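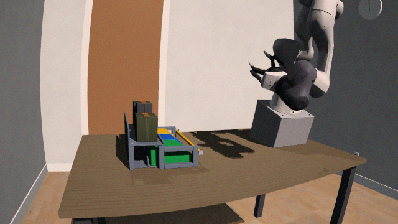
Long wooden table, rack to the left, arm to the right.

Drurwood open day: notes from a fast walk round

Posted 2021-12-25

Writing this up between the sprouts and the pudding, so forgive the state of it. Wanted it out before I lose the notebook. Went up to the Drurwood open day earlier this month, first one they have done since moving into the Demchenko building. Interface studio, kiosks and tablets mostly, a bit of desktop. I do freelance screens for small shops and went mainly to be nosy.

Getting in
Train late, then a bus, then a walk through a retail park with no pavement on one side. Sign-in was on a tablet on a stand. Asked for name, company, email, then company again. For a studio that sells forms for a living, hm. Badge printed with my surname in the company slot. Half the people in the queue had the same.

Coffee good. Coats on chairs, no hooks anywhere.

The opening talk
Short. Drurwood used to do websites for anybody who rang up and now does screens that strangers use standing up. That was the pitch and I quite liked it. Standing up, bag in one hand, somebody behind you. No login, no patience. They showed the first version of their library ticket kiosk, which had 64 buttons across its menus, and then the version that went out, which has 7. Big laugh in the room. I'd have liked to hear what the client said about the missing ones, but questions were kept for the end and then the end was lunch.

Slides too small to read from the back. Somebody should of checked.

Grukach
Main demo room. Grukach is their kiosk kit, a set of ready-made screens you dress up in your own colours: start, choose, pay, done. I had a go on the parcel counter one. Things I scribbled down:

Back button always bottom left, never moves. Good.
Text starts large and can go larger, and the layout holds. Tried it at the biggest, nothing fell off.
Error messages in normal words. "We couldn't read that card, try it again" and so on.
Language switch is a flag. Still a flag! In 2021. I moaned about this to the person on the stand and she said they moan about it too, the clients ask for it.
Timeout far too quick. Was reading the terms (nobody reads the terms, fine, but I was) and got thrown back to the start with my basket gone.

There's a screen reader mode with a headphone socket and a keypad below. Queue for it was long so I only watched. The woman using it got through a whole order without asking for help, quicker than I did by touch.
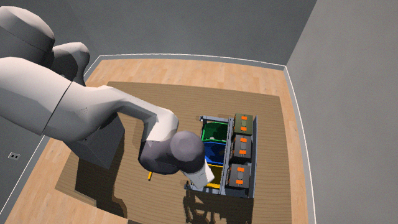 Over the rack and the coloured bins.

The testing corridor
They call it a corridor, it is a corridor. Booths down one side, a kiosk in each, testers come in and get a task on a card. Drurwood runs 6 people per round, fixes what broke, then runs another. Nearly 500 sessions so far on the Grukach screens, they said, which is a lot more than I manage with my mum and the chap at the sandwich shop.

Had a go as a tester. Card said: change the delivery address on an order you have already paid for. Could not find it. It was under "Your details", I was looking under "Orders". Felt thick for a minute, then the observer told me most people go to Orders and it's being moved. So why is it still on the card, I thought, but didn't say it.

Nice touch: paper sheets pinned up outside each booth with what changed and why, dated, in pencil. Took more from those than from the talk. One just said "grey on grey, no." Another had the same label rewritten over and over, from "Proceed" to "Carry on" to "Next" and back again to "Carry on". Older testers liked it apparently, younger ones thought it was rude.

Lunch
Sandwiches. Egg went first. Talked to two people from a bus company who want ticket screens that work with gloves on, and to a student who'd come a very long way and was cross about the slides too. Swapped emails, lost one of them already.

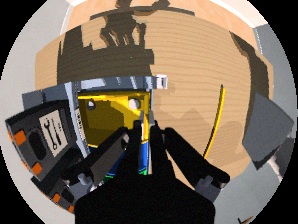

Zadora, upstairs
Zadora is the desktop side. Stock and ordering screens for office staff who have them open all day, so a totally different animal from the kiosks. Dense tables, keyboard shortcuts for everything, hardly any white space. Some people in my group pulled faces at it. I thought it was the best thing there. If you do the same job on the same screen all day you don't want big friendly buttons, you want the row you need and the Enter key.

Sorting is clever, it remembers how you left it. Filters less so, they sit in a panel that covers the thing you are filtering. Dark theme looked lovely on the wall display and muddy on the laptop next to it. Asked about printing, since my lot still print everything. Printing is "coming". It's always comming.

No price list for Zadora. Grukach has one, on a leaflet, per screen per month, and support on top. Leaflet is in a coat pocket somewhere, will add the numbers if I find it.

Practical bits if you go next time
Bring a charger, sockets only in the lunch room.
Do the testing corridor first, by the afternoon it was packed.
Skip the guided group for upstairs, just walk up, no one minds.
Lift is slow. Stairs are on the far side past the toilets, badly signed.
Last bus back is earlier than the web page says. Ask me how I know.

They're planning another for the spring, no date up yet. I've put my name down, on the same tablet, with the company in the right box this time. Pudding's ready, got to go.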